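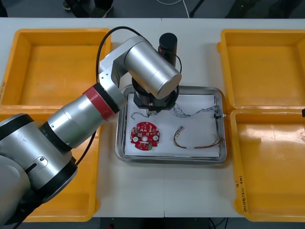 What makes wire so much harder for a sorting arm to pick up than a circuit board?

A board keeps its shape. Once the software knows where a board is and which way it's turned, it can plan a grasp and trust that the board will look the same when the fingers close. A wire has no fixed shape to match against, it crosses over its neighbors, and the spot you grab says very little about where the other end is going to go.

That is the short version of what the Turcotte project has been chewing on since July, and this month we have real news! The new grasp planner is in, the old one has been retired (with some affection), and the sorting cell is now running on code that was written with wire in mind from the first line.

Search the newsletter Search Clear

First, some background for those who joined the list recently. Turcotte is our small-electronics sorting project. The job is to take mixed pieces of taken-apart electronics out of a tray and put each one in the right bin: boards in one, harnesses in another, and so on. The sorting rules live in a plain text file that Imogen Horrocks keeps, and anyone on the team can change where a class of part goes without touching the planner. That split was Imogen's idea and it has saved us over and over.

The old planner came from a project that handled rigid parts only. It did three things in order. It found an object, fitted a box around it, and put the grasp across the short side of the box. For a round board or a metal bracket this is fine, and we still use a version of it for those. Feed it a harness, though, and the box is mostly air. The planner would cheerfully aim for the middle of the loop, close on nothing, report a clean grasp (the fingers had closed, after all) and carry an imaginary harness over to a bin. Ekrem Gündoğdu has a log from those days with the same harness "sorted" again and again, and he reads from it at team lunches.

So what replaced it? The new planner is called Ovis, and it treats anything thin and flexible as a set of curves. The perception step labels every pixel it believes to be wire, thins those regions down to center lines, and then tries to join the pieces into strands. Where two strands cross, it keeps both possible readings alive and gives each one a score. Color helps a lot here. A brown wire going under a yellow one and coming out brown on the other side is an easy call. A bundle of thin wires all in the same gray is a much harder one, and for those Ovis is allowed to say "I don't know" and leave the crossing unresolved. Letting it shrug was a big step forward. The earlier builds always picked an answer, and the wrong answers sent the arm after strands that didn't exist.

Once it has curves, the planner looks for places to grab. It likes a connector best, because a connector is stiff and has edges. After that it likes a stretch of wire with clear space on both sides, far from any crossing. Each candidate gets checked against the arm's reach, the tray walls and the bins, and the top one goes to motion planning. If motion planning can't find a path, the next candidate goes in, and so on down the list.

The tray walls deserve their own paragraph, because they ate most of Tanner Hiebert's month. Polished steel is lovely to clean and miserable to look at through a depth camera. The raised edge reflects whatever is near it, and the depth readings there jump around from one reading to the next. In the collision map this showed up as little ghost lumps floating over the rim, and the motion planner would swing the arm way up and over them, or just give up. Tanner's fix is so simple that I laughed when he showed me. We know what shape the tray is! So the software now finds the tray's corners once per cycle, drops in a clean model of it, and throws away any depth reading that falls within a thin band around the rim. The white sheet in the bottom does the rest, giving the wire detector a plain background to work against.

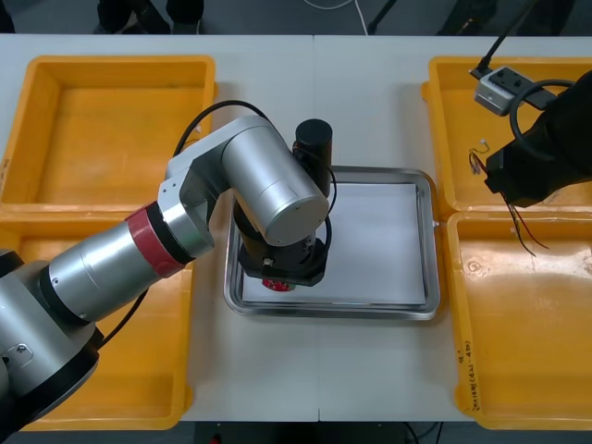 The other half of the work has been in what happens after the fingers close. Ovis now has a check we call the lift test. The arm raises the part a short way, stops, and perception runs again on the tray only. If the strand that was supposed to be picked up is still lying there, the grasp is marked as a miss and the planner tries its next candidate. If the strand is gone and something else moved too, the planner takes that as a hint that the two are tangled, merges them into one object, and looks up the sorting rule for the pair. It costs a little time on every pick. It also means the arm no longer goes on those long, confident trips with nothing in its fingers.

Dale Perron ran the comparison between the two planners, and here are the numbers. He replayed 1,773 recorded tray views through both, so that neither one had an easier day than the other. In 316 of them the old planner put its first-choice grasp on empty space. Ovis did that in 26. Please do read those as planning results on saved data. A grasp that lands on a wire in replay can still slip on the real arm, and Dale is the first to say so. The live trials are under way and he wants a good long run of them before he puts a figure in print. Still, 316 down to 26! I had him say it twice.

Where does Ovis still struggle? Mostly with very fine wire in a dense bundle. The center lines come out broken, the joining step has too many pieces to choose from, and the scores end up so close together that the ranking doesn't mean much. Jade Lévesque is trying a second look for these cases. The arm nudges the bundle a little, perception runs again, and the strands that moved together are assumed to belong together. Her early results are fun to watch in the viewer, with whole groups of lines suddenly snapping to one color. The nudge itself needs work. Too gentle and nothing shifts, too hard and she has made a new tangle to solve.

Short dark wires are the other sore spot. A little curl of black wire and the shadow of a finger can look a lot alike to the detector, and at the moment we lean on depth to tell them apart, which is a lot to ask of something that thin. Jade and Tanner have been adding more shadowed trays to the training set and it is helping, slowly.

A word on tooling, because I know some of you only read this far for the tooling. The replay viewer that Dale used is called Trosex and it is now in the shared repository for everybody. Point it at a saved run and you can step through each cycle, see the labeled pixels, the center lines, the crossings with their scores, and the full list of grasp candidates with the reason each one was dropped. You can also change a planner setting and rerun the cycle on the spot, with the old and new grasps drawn on top of each other. I found two wrong bin rules in my first afternoon with it. (Both were mine. Imogen has been very gracious.)

A few practical notes if you're updating your own checkout:

The grasp settings have moved out of the launch file and into their own file next to the sorting rules. Your old values will not carry over, so copy them across before you pull.

The lift test is on by default. If you work with rigid parts only, you can turn it off and get your cycle time back.

Saved runs from before the tray model went in will open in Trosex, but the rim will be missing from the collision view. Ekrem has a script that adds it and is happy to share.

Ticket 327, the one where the arm paused forever if every candidate failed, is closed. It now skips the object, writes a line to the log and moves on to the next.

Next up is the Ivmont branch, where Ekrem is teaching the scheduler to choose the order of picks. Right now Ovis takes whichever object has the best grasp. That sounds sensible until you notice that a board lying on top of a wire should really go first, even if the wire has a nice clear connector sticking out. Ekrem's plan is to build a simple "what is resting on what" graph from the depth data and work down from the top. He has the graph drawing nicely for boards on paper and boards on boards, and wire on wire is coming along.

If you have saved runs with odd or awkward harnesses in them, Jade would love a copy for the test set, the messier the better. Drop them in the Turcotte shared folder and put your name in the notes so she can come and ask you about them.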